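Can Robots Do Chores Yet?

Some can, a little. A robot vacuum can clean a floor by itself. Putting tools back on a shelf in a workshop is much harder.

Why picking things up is hard

You know how to hold a spoon or a hammer without thinking. A robot has to work out where the object is, which way it points, and where to put its fingers. Many robots have only two.

Robots often practice inside a computer first. If they drop something in the computer, nothing breaks. A pry tool with a red grip is a tricky one, with its long thin shaft and a hook at the end. 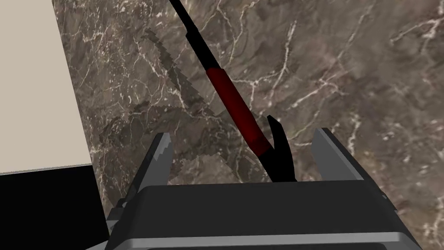

What about a real workshop?

Mal-soon Joo teaches a robot named Stider to tidy tools. In July, Stider tried 700 pickups on the computer and got 512 of them right. With real tools it tried 404 and got 262 right. Real tools can be greasy, and they slide.

So people still put most of the tools away. Stider gets another turn when its new finger pads are ready.

Words to know

Gripper: the part of a robot that holds things.
Simulation: a pretend world made by a computer.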